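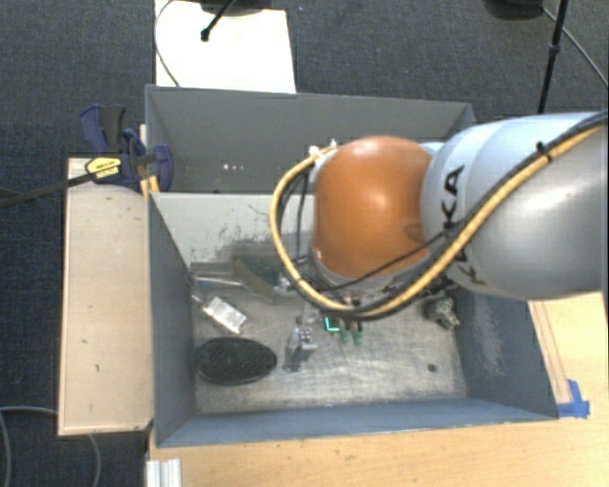 I painted the stairwell yellow. It took me most of February to decide and then four evenings to do, and I've had it long enough now to say what I think of it. I had been told by several people that yellow is the hardest wall color to get right, and I agree with them. Strong yellow by itself in a narrow space looks like a warning. It needs something dark next to it. The yellow cable up there has a black one running beside it, and that is very close to what I ended up with: yellow walls, and a black handrail going up the left side.

The house is in Drillcombe, in the middle of a row, so the stairs get no daylight except from a small window on the landing. When I bought it the stairwell was a gray that the previous owner had clearly picked for the living room and then carried on with until the cans were empty. Before that it had been green. I know this from the strip behind the electric meter, where no one had bothered.

I started with sample pots, 13 in all, which is too many. I painted them straight onto the wall in squares. That was a mistake, as Agata Dal Bello pointed out when she came by to return a ladder. With the squares so close together you only see how each one compares to its neighbors. She told me to paint large sheets of paper and tape them up one at a time, leave each for a day, and look at it under the bulb at night as well. I did this for the last five. Three of them went greenish after dark. One was fine on the upper wall and looked like mustard at the bottom.

The one I chose is from Testa, the small paint shop on the road to Pavordale. They mix their own and write the formula on the lid in marker. Raffaele Grasso at the counter took it down a little from the sample, with some more white, and I'm glad I let him. On a whole wall every color looks stronger than it does on paper. I bought two cans and used one and two-thirds.

Preparation was the slow part. The old gray had a slight sheen, so I sanded all of it by hand and washed it down twice. There were 18 screw holes on the long wall from a set of picture rails, and most of them had been filled with toothpaste or something like it. I dug that out and used proper filler. Two still show if you know where to stand.

For the high part above the turn in the stairs I rented a folding platform from Zurnetti. You can do it with a ladder and a plank, and plenty of people do, but I'm not good at heights and I didn't want to be thinking about my feet while cutting in along the ceiling. It was worth the money. Pick it up with a second person, though. I carried it up alone and put a dent in the door frame.

I gave the walls two coats of primer and two of the yellow. After the first coat of yellow I thought I'd ruined the place. It was patchy and looked almost orange near the top. Leave it alone until the second coat is on.

The handrail I did last, in satin black. It was varnished pine, and it had so many dings that I had thought about replacing it. Black hides most of them. I left the treads bare wood and painted the risers off-white, but the risers pick up every shoe mark, and I'll probably go darker the next time I have a brush out.

As for living with it, the stairs feel wider in the morning, when the landing window gets the sun. On dull days it's just a yellow stairwell, and that's still better than gray. My sister thinks it's too much. Mererid Kneath from next door asked for the formula, and she has already done her back hall in it, with a brown door that I wouldn't have chosen but which looks good.

The lid with the formula is on the shelf under the stairs. I have a third of a can left, enough for touch-ups and perhaps the inside of the coat closet.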